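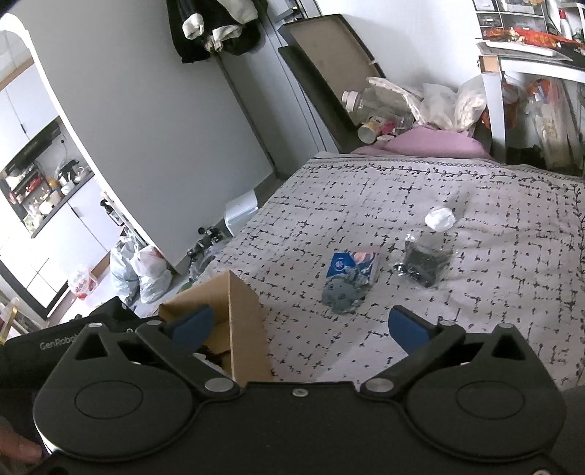 Veronika Nägeli spent most of last year asking people to tidy up. Her group at Wosura wanted to know whether a manipulation policy learns more from many homes or from many repeats in one home.

"We had always done repeats," she says. "It's easier to schedule. You set up once and record all day."

For the study, people worked with hand-held grippers in their own rooms, picking up whatever was lying on beds, desks and shelves. The team ended up with 1875 recordings from 40 homes. A second set of the same size came from 2 homes only. The same network was trained on each and then tested on an arm in rooms that neither set contained.

The policy trained on many homes finished more than twice as many of its 230 test picks. Nägeli expected a gap but a smaller one. "Soft things made the difference — bags, cloth, tissues. On rigid boxes the two were close."

Her colleague Aiguo Liang, who ran the tests, is more careful. He points out that the larger group of homes also had more people holding the gripper, and the study can't separate the two. "Maybe it's the rooms, maybe it's the hands," he says. "I would like to fix one and change the other."

That experiment is planned for April.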